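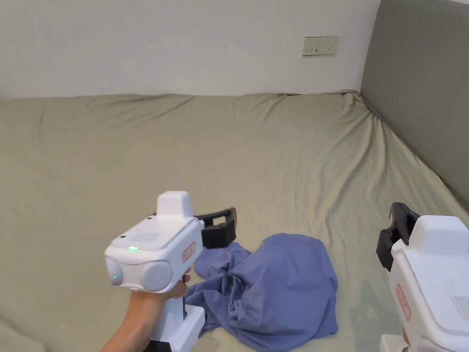 **Kit Stulus de pinzas manuales: ¿merece la pena?**

**tindley_22** · 11 de marzo de 2021

Clilumis me ofrece el par de pinzas Stulus por 700 euros, más 300 si quiero soporte. Las usaría para grabar demostraciones de doblado de ropa. ¿Alguien las tiene?

**marty**

Las tengo desde agosto. Llevo 827 grabaciones y ninguna avería. El soporte no lo pagaría, contestan igual por correo.

**slegoff**

No estoy de acuerdo con Marty. A mí el soporte me sirvió para recalibrar una de las dos. Y con camisetas finas me cuesta coger una sola capa.
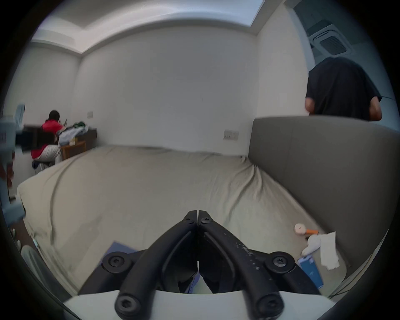
**marty**

Lo de la capa depende de cómo entres, Sandrine. Yo bajo casi plano y cierro despacio. Los dedos son curvos y acaban en punta, y con eso pellizco bien el borde. Van con tornillos de hexágono interior, así que para desmontarlos basta una llave Allen.

**slegoff**

Desmontarlos, sí. Volver a dejarlos alineados ya es otra cosa. Sigo pensando que 300 euros es caro, pero el primer año lo cogería.

**tindley_22**

¿Venden los dedos sueltos?

**marty**

A mí me pasaron precio: 22 euros la pareja. Pídelo por escrito.

**tindley_22**

Vale, les escribo hoy y pregunto también por el plazo de entrega.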